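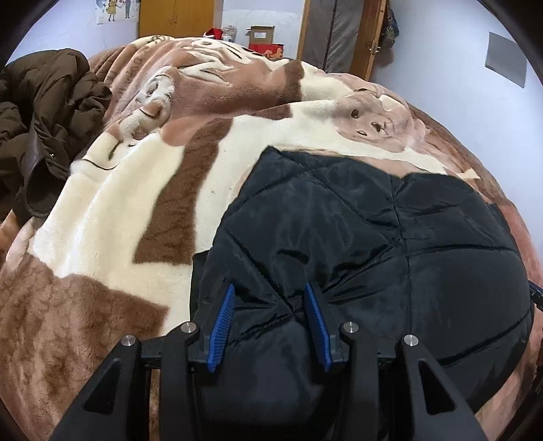
Selamawit Kassa: I'd keep the puffers out of the vacuum bags entirely. Mine went in fat and came out like place mats, and it took most of a winter before they looked right again.

pinecone_attic
Ok, that's one vote against the bags already and I hadn't even typed my question! So, the question. I'm doing the big coat sort early this year because we lose the hall closet in September (the water heater is moving in there, don't get me started) and everything puffy has to live somewhere else. I've got a black quilted nylon one, the shiny kind, and a dark brown down jacket, and right now they're both on the bed on top of the fuzzy fleece blanket with the cartoon animal face on it. Plus two more in the car. What I want to know is:

do I wash them before they get put away, or in the fall when they come back out?
and where do they GO if you don't have a closet?

I have a set of Primeck vacuum bags, still sealed, and an under-bed drawer on wheels that holds less than you'd think.

dryerlint55
Wash first, always. Whatever is on the collar now will be twice as hard to get out after months in a drawer. Sweat, sunscreen, soup. I learned this with a white parka and I'm still sore about it.

Also move them off the fleece before you do anything else. Black nylon picks up every bit of fuzz in the county.

pinecone_attic
Ha, the fleece is already linty in the cream parts and that was before any coats got near it. It's chocolate brown and pink with cream stripes and I love it dearly, but it shows everything.

Hamdia Weldu
I'm going to disagree about "wash first, always." Down doesn't love being washed, and if the brown one only needs the collar and cuffs done, do the collar and cuffs. Dab of mild soap, damp cloth, wipe it again with clean water, hang it up overnight. I do a full wash every second year at most and my oldest coat still has plenty of loft in it.

The black one, if it's polyester fill, you can throw in the machine. Check the tag inside the side seam.

dryerlint55
Every second year?? On a coat you wear daily?

Hamdia Weldu
On a coat I wear with a scarf, yes.

dryerlint55
A scarf isn't a force field. I wash mine every spring, cold, gentle cycle, front loader, extra rinse, then low heat with tennis balls until there are no clumps. It takes almost 219 minutes in my dryer if I add up the cycles, and yes I added them up, because my husband said I was exaggerating. The down is fine. Down comes off a duck. It has met water.

mosswalker
Before anybody washes the brown one, look at the cuffs. I had a jacket with leather trim on the sleeves and the color ran up into the lining. If it's real leather, hand clean only or take it somewhere. If it's fake it can peel, which is a different kind of heartbreak.

pinecone_attic
Oh, good call. There's darker trim on the cuff with a tiny snap, and I have no idea if it's leather. It looks like it! The tag has been cut out (not by me, it was secondhand) so I can't check. I think that settles it, the brown one gets spot cleaned and the black one goes in the wash.

Selamawit Kassa
For the where do they go part. I put a rod up in the bedroom corner, the Dandard one that goes between two walls, and hung a curtain in front. Cost me less than the vacuum bags and the coats stay round. You need wide hangers or the shoulders go funny.

mosswalker
How much weight does that rod take? I had a tension rod let go at 3 in the morning and I thought someone had come through the window.

Selamawit Kassa
Mine has the little cups that screw to the wall, so it isn't only tension. I've got all the family coats on it plus a garment bag. It bows a bit in the middle.

rosalind_k
Small voice in defense of vacuum bags here. I've used them for years in a one-bedroom with no storage whatsoever. The trick is to not suck them all the way flat! Stop when it's the thickness of a bed pillow. Then in the fall I tumble each coat on no heat for 13 minutes and shake it like a rug. They come back. Maybe not for really fancy down, but mine are all from the sale rack.

Selamawit Kassa
Maybe I went too flat. I did kneel on it.

rosalind_k
You knelt on it!!

Hamdia Weldu
I still wouldn't. A big cotton pillowcase does the job, loose, on a shelf. No plastic. Plastic plus one damp sleeve and you've got mildew.

pinecone_attic
Do the pillowcases get musty, though? Our shelf would be the one above the bedroom door and it gets stuffy up there.

Hamdia Weldu
Not if the coat goes in completely dry. Leave it on a hanger two days longer than you think it needs.

dryerlint55
On that we agree.

pinecone_attic
Ok, current plan. Black one in the machine tonight, brown one gets the collar treatment, rod for the two I wear most, pillowcases for the others. The Primeck bags can have the spare comforter. And the fleece is going through the wash by itself, with a long go with the lint brush afterward.

mosswalker
Empty the pockets first. I washed a lip balm once. It was cherry.

rosalind_k
Skip the fabric softener on the fleece too, it mats the pile. Low heat or hang it over the shower rod.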